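Home | Grippers | Arms | Controllers | Random page

Nollard gripper 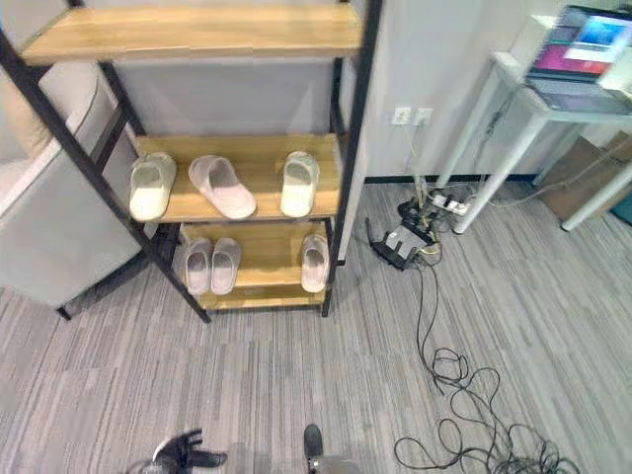
The Nollard is a fingered gripper for robot arms, and I've been looking after this entry since I swapped my old Skornano for one in November (best thing I did all year!). It closes with up to 10 newtons, runs off the Derkach controller and weighs 400 grams without its cable. Soft, awkward things are where it gets interesting, and slide slippers are my favourite test – a chunky strap like the ones on the middle shelf gives the fingers an arch to go under, though a slipper near the black upright leaves you a lot less room to come in from the side.

Compared with the Skornano it's slower to close but much gentler, and I like it far more on low shelves. The Derkach does get fussy if you send commands less than 5 milliseconds apart, so leave a gap.

See also: Flolturon wrist camera

Print this page | E-mail this page

Comments (2)

gripfan: Does it fit the older Skornano mounting plate?

bench_otter: Mine did, but I needed longer screws.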